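How to Pack a Tote Bag So You Can Find Things in It

Posted March 4, 2021 by Rezaul Mondal

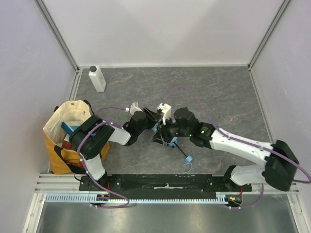

Before you start

A tote bag is a sack with ideas above its station. It has one big hole at the top, no opinions about where anything goes, and a habit of folding itself over whatever you need most. I have carried one nearly every day since August and have lost the same set of keys in it more often than I care to admit. What follows is the method I settled on. It takes a few minutes, most of which is spent on step one.

You will need: the bag, the things, a flat surface, and a small pouch or an old pencil case.

Step 1: Empty it

All the way. Turn it upside down over the table and shake. Mine produced 29 receipts, a biscuit of no known make and a library card for a town I no longer live in. Run a finger along the bottom seams as well. Crumbs go in the bin, coins go in your pocket, and anything sticky goes wherever you send sticky things.

Step 2: Decide what is really coming with you

Put everything you want to carry in a row. Now take away the second book. You were never going to read the second book. If you own kitchen scales, weigh the rest: my umbrella came to 285 grams and my notebook to 300, and I had been complaining about the umbrella for years.

Step 3: Stand the bag open

Fold the rim down a little way, like a sock. It holds the mouth open and leaves you both hands free. A pale lining is a great help at this stage, as dark things show up against it. If your lining is black, I can only offer sympathy and a torch.

Step 4: Flat things first

Books, folders and tablets go against the side that will rest on your hip. Slide them in upright — laid on the bottom they turn into a shelf, and everything you own goes to live underneath it.

Step 5: Soft things next

A scarf or jumper goes down the other side, rolled. It stops the flat things toppling over and saves your ribs from the corners.

Step 6: The bottle

Bottles go in last and upright, wedged between the flat things and the soft things. Tighten the cap, then tip the bottle over the sink for a slow count of 30. I skipped this once and spent a train journey drying a phone bill on my knee.

Step 7: Small things in the pouch

Keys, pens, plasters, lip balm. Clip or tie the pouch to a handle if you can, so that you can haul it up like a bucket from a well.

Keeping it that way

Empty the bag once a week. I do mine while the kettle boils, and the receipts are down to four.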